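Search this site Search Go

Flulville Household Chores Project
Progress report to the Grustero Fund, 5 July 2020
Prepared by Fitriani Pillai

The question you asked us in the grant letter was whether a machine can do ordinary table chores without a person standing by. The short answer so far is no, though two of the chores are closer than we expected.

We have 2,526 recorded demonstrations, all done by people holding the gripper tool. Wiping and clearing make up most of them. Folding is behind schedule and I have moved one person over to it.

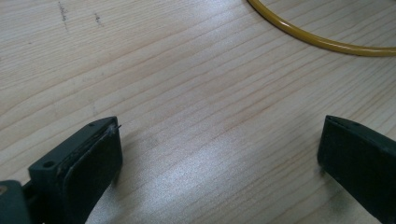

Clearing a table went best. In a test of 200 attempts the Sasska arm finished 14 without help when the items were mixed, and did far better when every item was a cup. Thin things are the problem – spoons, envelopes, a flat cloth. Glare on pale wood also throws off the depth estimate, and we have not fixed that yet.

Ottmar Hellwig rewrote the grasp planner in the spring. It no longer stalls between tries, but it still drops soft items. The shop-floor trial at Ngui, restocking shelves, is pushed back to September.

Spending is within budget. We ask to move the unused travel money to replacement finger pads, which wear out faster than planned.

Comments (3)

dorrie_k: So no robot for my dishes this year then.

M. Tull: Were the 14 all by the same operator setup? Would like to see the split by item.

Fitriani Pillai: Same setup throughout. The split will be in the next report.

Contact | © 2020 Flulville Household Chores Project | Back to top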